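2005-01-12

Hull out of the water at Tresanholm since the morning tide. Pressure washed, blocked on the keel at three points, stands set under the bulkheads. Weather overcast, no rain. Engine hours at haul-out: 419. Last oil change was in July, so the oil has more months on it than hours and will be changed regardless before she goes back in.

Bottom paint is in fair shape on the port side and poor to starboard from the chine up to the waterline. The starboard side gets the sun at the Hotangate mooring and grows weed faster, and I scrub it more often. Two coats on each side last year was a mistake. This year three to starboard and two to port, with a third coat on the leading edges and the rudder.

Moisture readings taken after the hull had stood for four hours. Too soon for numbers worth keeping, so I only marked the high spots in grease pencil: one patch aft of the depth transducer, one below the raw water intake. Tapped both with the plastic hammer. The patch at the intake sounds the same as the laminate next to it. The patch at the transducer is a little dull over a palm's width. Will read again after a week under the tarp and decide then whether to grind.
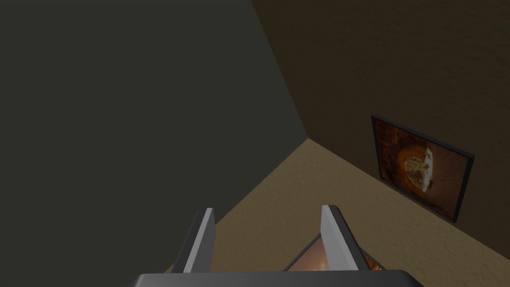

The cutless bearing was the main job of the day. Play at the shaft was well over what I like to see, and I could move it by hand with no effort. Took off the prop nut, the lock nut and the key, then set up the puller. I want the jaws to sit as parallel plates angled slightly inward toward each other, with a fairly wide gap between them. Mine splay outward under load and ride up the hub. Backed off, put a strap around both legs, took up the screw a quarter turn at a time and left it under tension while I did the anodes. The prop let go on the fifth quarter turn. Taper is clean, no fretting, keyway edges still square.

The bearing itself would not move. Set screws on the strut were packed with old bottom paint and one had a rounded head. Drilled it out and will retap the hole one size up. Cut the bearing shell lengthwise with a hacksaw blade held in a rag, two cuts, taking care to stop at the bronze of the strut. Folded the strip inward and drew the rest out with locking pliers. Strut bore measured at top, bottom and both sides, no ovality I can detect with the tools I have. New bearing is on the shelf at Woldegiorgis and they will hold it until the end of the week. I asked for the naval brass shell again. The composite one is cheaper but I have not had good results pressing it into an old strut.

Anodes. Shaft anode down by more than half. Rudder anode hardly touched, which suggests a poor bond. Measured resistance from the rudder stock to the engine block and got an open circuit. The bonding wire had corroded through inside the crimp at the stock and was held in place by its heat shrink. Replaced the wire and both terminals, wire-brushed the stud, coated it with grease. Resistance is now below what the meter will read on its lowest scale. Hull plate anode will be changed with the others.

Through-hulls. Worked every valve ten times. Galley drain is stiff but seats fully. Cockpit drains free. Raw water intake leaks slightly at the packing when half open, none when fully open or fully closed. Repacking it while the boat is dry. Hoses are double clamped throughout except at the head discharge, where the second clamp had broken at the slot. Replaced with the solid band kind.

Fuel. Dipped the tank at 83 liters. I would rather store it full, but the yard does not allow fueling on the hard, so it gets stabilizer and a closed vent. Drained the primary filter bowl: a teaspoon of water, some black specks, no slime. Filter element changed. The Suma lift pump primed in the usual time, no air at the bleed screw.

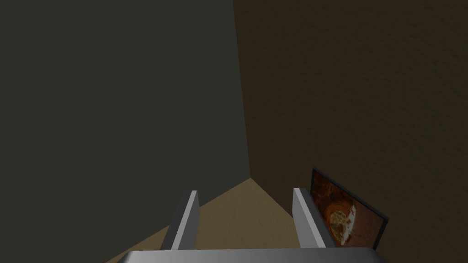
Gripper open, seen from behind. Simulated view.

Batteries. Both house batteries brought home. Starting battery left aboard with the negative lead off. The charger at home takes one at a time, so the second goes on tomorrow night. Topped up the cells with distilled water first. One cell in the older battery took noticeably more than the rest and I will load test that one before deciding if it does another season.

Anchor chain laid out on the gravel, 70 meters. Galvanizing gone on the first stretch from the anchor end and on a short length in the middle that must lie against the damp side of the locker. End-for-end this year, replace next year. Remarked every ten meters with cable ties and paint, as the ties alone get chewed off by the windlass. Shackle moused with new wire.

Costs so far: 505 for the haul, wash and blocking, paid at the yard office. Bearing, anodes, packing and paint still to come. Paint is the large item and I will wait until the moisture readings are settled before buying it.

For tomorrow: retap the strut, pick up the bearing and put it in the freezer overnight, second battery on the charger. Check the shaft for wear where it ran in the old bearing. Bring the long straightedge and the feeler gauges. Tarp needs two more grommets on the windward side. Buy grease pencils.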